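"It didn't crash and it didn't throw an error," says Oda Hovland. "It just stopped being right."

Hovland runs bench testing at Myklebust, where a two-armed kitchen setup has been learning to shift vegetables between dishes since December. The company likes to quote 3,722 logged runs. I asked how many of those came after the fault started. She took a while to answer.

"The last 1,000, we think. The left arm's idea of where the table was had drifted. Only a bit, but a bit is enough to press down on a plate."

And the software reported all clear?

"Green the whole way through. The light tells you the arm is powered and happy with itself. It doesn't know where the plate is."
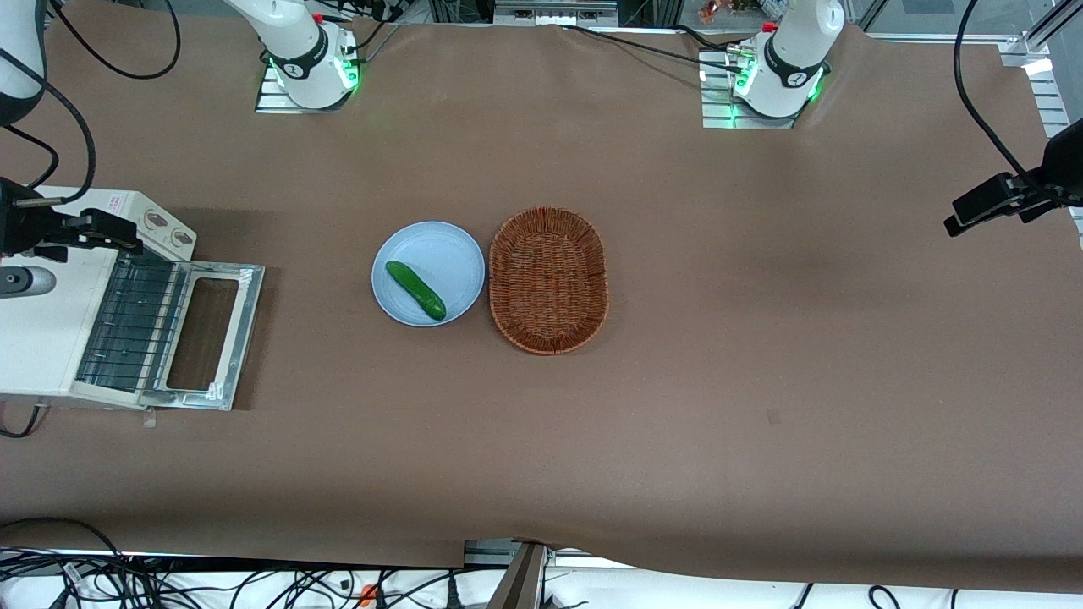

The test bench at Myklebust, set with a cucumber, a plate and a basket.

Her colleague Eilif Nyberg blames a mounting plate that was refitted without recalibrating. I'm not convinced that covers it. A force limit should have caught the contact, and when I put this to him he conceded the limit had been raised "to stop nuisance trips".

Who signed off on that? "It was a group decision," he says — the sort of answer I've heard at other labs.

Myklebust now recalibrates every 4 hours and has put the old limit back. Hovland wants an outside check as well. "I'd trust it with a cucumber," she says. "I wouldn't put my hand in there yet."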